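How to Pack a Small Item for the Mail

Small things get damaged in the mail more often than large ones, mostly through sloppy packing. The steps below work for anything up to the size of a paperback. I use them for the watch parts and lamp fittings I sell through Prasta.

What you need

A mailing carton
Tissue or plain newsprint
Packing tape, 2 inches wide
A kitchen scale
A ruler

1. Clean the item and take out any batteries. Wrap loose parts separately.

2. Put the item in its inner box. It should not rattle. If it does, fill the gaps with tissue until it stops.

3. Tape the inner box shut with one short strip. Don't wrap tape all the way around – the buyer has to get it open again.

4. Choose a carton that leaves 5 cm on every side. Anything tighter passes a knock straight through to the contents.

5. Cover the bottom of the carton with crumpled paper, set the inner box in the center and fill in the sides and top.
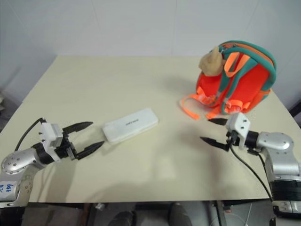 6. Close the flaps and press down lightly. If they sink, add more paper. Tape the center seam, then both ends.

7. Weigh the parcel with the label on. My post office changes the price at 200 g, so a handful of paper can matter.

8. Write the address a second time on a slip and put it inside, in case the label comes off. Do this before step 6 if you are likely to forget.

Keep the receipt until the buyer confirms delivery. Parcels to Kultau have been slow since July.

Updated October 2023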